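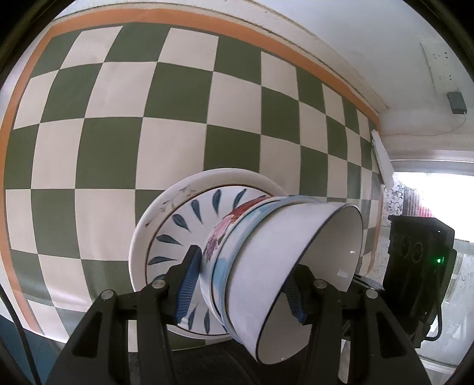 *Nested tableware, with a bowl at the front.*

# Sagging shelf in a built-in kitchen cupboard: stiffen, turn over or replace?

**Ditte Juhl**

The kitchen has an alcove cupboard to the left of the chimney breast, built in when the house went up in 1931. The lower shelves are fine. The one at chest height holds the everyday crockery and has a visible dip in the middle. With a steel straight edge laid along the front, the gap at the centre is 3 mm when the shelf is loaded. Emptied and left overnight, it recovered a little, but by no means all the way.

Details of the shelf:

- Solid softwood, painted many times, one board, no joint that I can find.
- Depth 265 mm front to back.
- Held on timber battens at both ends. No batten along the back wall.
- No lip or edging at the front.
- The board is not fixed down. It lifts out if tilted.

I weighed the contents in batches on the bathroom scales and the total came to 30 kg. Most of that is plates and bowls, stacked one inside another, and the stacks are all in the middle because the door frame gets in the way at the sides. Glasses and light items are at the ends.

The options as I see them:

1. Turn the board over so that the dip becomes a hump, and let the load flatten it.
2. Add a batten along the back wall.
3. Add a strip of timber along the front edge.
4. Put a post or bracket under the middle.
5. Replace the board with something thicker.

I would like to keep the original board if it is sensible to do so. I do not want a post in the middle, as the shelf below is used for large pans that have to slide across. The back wall is plaster over brick and sounds solid when tapped, apart from a patch near the right-hand corner. Is the dip a sign that the board is near to failing, or is it only a matter of appearance? And if I do options 2 and 3 together, does the front strip still do anything useful?

---

**Benedikt Tiedemann**

The dip on its own is not a sign of failure. Timber shelves normally look bad a long way before they break. What would concern me is a crack on the underside near the middle, a knot at the front edge in the same area, or movement at the battens. Check all of those first with the shelf out and a torch held low across the surface. Scrape the paint back over anything that looks like a line.

There are two kinds of movement in a loaded board. One is elastic, and goes as soon as the load comes off. The other is creep, which builds up over months and years under a constant load and mostly stays. Your measurement overnight shows that you have both. The creep part will not come out by itself, and no amount of stiffening will remove it unless the board is forced straight while the stiffening is fixed.

The things that govern the elastic part are as follows.

**Span.** For a load spread evenly at a given weight per length, the sag rises with the fourth power of the span. A small reduction in the unsupported length gives a large return. If your end battens are narrow, wider ones help slightly.

**Thickness.** Stiffness goes up with the cube of the thickness. Doubling the thickness makes the board eight times as stiff. This is why a deep front strip works so well: a narrow piece of timber on edge can be stiffer than the whole board lying flat.

**Depth front to back.** This only counts in simple proportion. A wider board is stiffer, but it also invites more crockery.

**Position of the load.** A weight at the centre of a shelf supported at its ends causes more sag than the same weight spread out: for the same total, 1.6 times as much. Your present arrangement is close to the worst case. Moving the plates to the ends and the glasses to the middle costs nothing and I would do it today, door frame permitting.

On your options:

*Turning the board over.* It works for a while. The elastic part of the sag reappears at once and the creep follows later in the new direction. I would do it anyway as part of the job, as it gives you a board that starts slightly high and presses itself down flat. Look at the underside before you commit. In cupboards of that age it was often left unpainted or rough from the saw.

*Back batten.* Worth doing. It supports the rear edge along its full length, so the back half of the board can no longer drop. Fix it into the brick with plugs, and drill past the plaster so that the plug sits wholly in the masonry. Avoid the hollow patch. A missing fixing there will not matter if the others are sound.

*Front strip.* Yes, it still does something useful, and I would say it is needed once the back is supported. With a back batten alone, the front edge goes on sagging while the back stays put, and the board twists along its length. Stacks then lean forward by a small amount. The two together carry the board along both long edges, and what is left is bending from front to back over a short distance, which can be ignored in a solid board of that depth.

*Thicker replacement.* Not required here.

For the strip, use straight-grained hardwood or good softwood free of knots, set on edge, glued and screwed. If you let it hang below the shelf it takes some height from the opening beneath. If you let it stand above, it makes a lip, which is handy for stopping things sliding but a nuisance when lifting plates in and out. Hanging below is the more usual choice. Measure your tallest pan.

Order of work:

1. Empty the shelf, lift it out, inspect it, turn it over.
2. Scrape the front edge back to bare wood. Glue does not hold on old paint, only on whatever the old paint is holding to. Treat paint of that age as containing lead unless you have tested it: keep it damp, no dry sanding, wear a suitable mask, collect the waste.
3. Lay the board on a flat bench and clamp it to the strip from the centre outwards, pulling the curve out as you go.
4. Screw while clamped. Leave the clamps on until the glue has fully cured.
5. Fix the back batten level with the end battens. Check it against a long level and not against the shelf, which is not a reliable reference at this point.
6. Refit, with heavy items at the ends.

The strip should run the full clear width between the end battens, or over the top of them if you notch it. Stopping well short of the supports wastes part of the benefit.

---

**Lucinda Delacroix**

Just buy a new board. I had the same thing in a rented flat, spent a weekend messing with brackets and it dipped again by September. Got a thick one cut at Dremport and it has been fine. They cut while you wait if you go before ten in the morning.

> **Bjarke Eskildsen:** A new board may well be the quicker route, but thickness alone does not tell you much. What is it made of? Chipboard creeps far more than solid timber under the same load.

> **Lucinda Delacroix:** No idea, it is white and heavy.

> **Bjarke Eskildsen:** Then I would put a straight edge on it once a year.

---

**Baiba Kivi**

Benedikt's answer covers the timber. I will add something on the end battens and on the load, as both get overlooked.

Battens in cupboards of this period were quite often nailed through the plaster into wooden plugs driven into the mortar joints. The plugs shrink. The nails then hold mainly by friction and by the paint. While the shelf is out, push down hard on each batten with the heel of your hand, first at the front and then at the back. Any movement at all means refixing with screws. A shelf stiffened along the front sends its load into the front ends of the battens, so this is the place that matters. I put a screw close behind the front end of each one, far enough back to avoid splitting the wood, after drilling a clearance hole through the batten.

Also check that the two battens agree with each other. If one is lower at the front than the other, the board only rests on three corners and rocks. Old boards hide this by having taken up the twist. Turned over, the board will have the twist the wrong way round and the rocking will suddenly show. Thin hardwood packing, glued to the low batten, sorts it out. Cardboard does not last.

As for load, nesting crockery puts a lot of weight on a small ring of shelf, the foot of the lowest piece. Solid timber does not mind, although soft paint does. Newly painted shelves should be left as long as you can stand before anything heavy goes back on them. Paint that feels dry to the touch can still be soft enough underneath to take a ring mark or to stick to an unglazed foot. I wait two weeks with oil-based gloss. Water-based paint is quicker to handle but, in my experience, stays slightly tacky under weight for longer than the tin suggests.

Two smaller stacks also impose less on any one spot than a tall one, and are easier to lift from at chest height. If the door frame stops you reaching the ends, plates you seldom use can go there.

One disagreement with the above: I would not glue the front strip if you care about keeping the original board. Screws alone, at close spacing, give you most of the stiffness, and the strip can be taken off again. Glue gives the best result mechanically, I accept that.

> **Benedikt Tiedemann:** Fair point. With a strip that deep, most of the stiffness comes from the strip itself and the glue line adds to it. Screws alone would be adequate at this load.

> **Ditte Juhl:** Thank you both. I took the shelf out this evening. There are no cracks, and the underside is rough-sawn with one thin coat of cream paint. The left batten moves at the front when pushed, the right one does not. I shall refix the left one, add the back batten, and screw the strip on without glue, hanging below. The tallest pan clears it. The crockery is in boxes on the dining table until the paint has hardened.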